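**Stirus** is a software package for grasp control and motion planning on robot arms fitted with two-finger grippers. It is developed by Fanley, a small automation firm, and is used mainly for picking up and placing household goods and light packaged items. The package runs on an ordinary desktop computer connected to the arm and has its own scripting tool, called Zacharias.

## Background

Stirus began as a set of scripts for an older Fanley product, Vostar, which moved an arm between fixed points and had no camera input. Vostar worked well when parts arrived in the same place every time, but a bottle turned a few degrees on its base could be missed or knocked over. The scripts were rewritten as a separate program, and Vostar support ended in May of the following year. Some file formats are still shared between the two, including the one used for joint limits.

## Design

The software is divided into a perception module, a planner and a controller. The perception module takes color images from a camera mounted near the wrist and estimates where an object is and how it is turned. It looks for the outline first and then fits a rough shape, usually a box or a cylinder. Objects that match neither are handled as a cloud of points, which takes longer.

The planner receives the shape and proposes 49 grasps. Each one is scored for reach, finger clearance and distance from the object's center of mass. Grasps that would bring a fingertip into the supporting surface are thrown out before scoring. The two best are passed on, and the second is kept in reserve in case the first is blocked on approach.

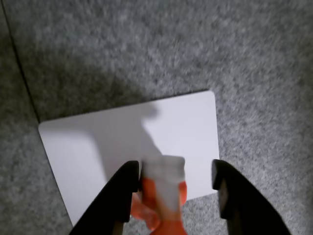

The controller closes the fingers at a set speed and watches the motor current. When the current rises past a threshold, the grip is treated as made. If one finger touches early, the controller can shift the wrist slightly toward that side so that the object isn't pushed along. This setting is off by default - older arms respond too slowly for it to be of much use.

## Motion blur

Wrist cameras move with the arm, and fast moves smear the image. Stirus deals with this by comparing the sharpness of each new image with a running average. Images below the limit are kept in the log but are not used to update the object's position. During those gaps the software relies on joint readings alone. Users can lower the limit, though doing so tends to make the estimated position jump.

## Scripting and logs

Zacharias scripts are plain text files, with one command per line. A script can set speeds, name target areas and repeat a step after a failed grasp. Logs hold up to 800 grasp attempts before the oldest entries are overwritten. Each entry stores the chosen grasp, the finger opening and the motor current during closing.

## Limitations

Clear plastic and shiny surfaces remain difficult for the perception module, and soft containers may deform before the current threshold is reached. The planner does not model liquid moving inside a bottle. Grippers with more than two fingers are not supported.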